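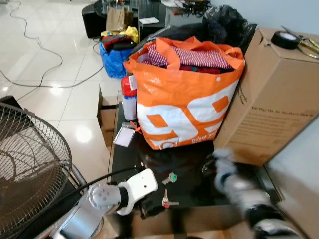 The planner that Pellow ships with its two-arm controller treats every object as one of two things: rigid geometry to be grasped, or an obstacle to be avoided. Soft goods fit neither class. A woven shopping bag with its handles folded over the opening has no stable mesh, and a glossy black tabletop makes matters worse, as the reflection of the bag's lower edge can come back from the depth stage as a second surface below the first. Version 14 adds a third class, "deformable support," for things that lean on other things, as the bag does on the tall cardboard box.

Rirkia, the perception module, now masks reflections before it fits planes. On the Gititz test set of 3,069 clips, false surfaces fell by 39 percent. Small flat items such as keys remain difficult - the segmenter still merges neighbors when their tags touch. The replanning loop runs at 15 Hz, and both arms share one collision map.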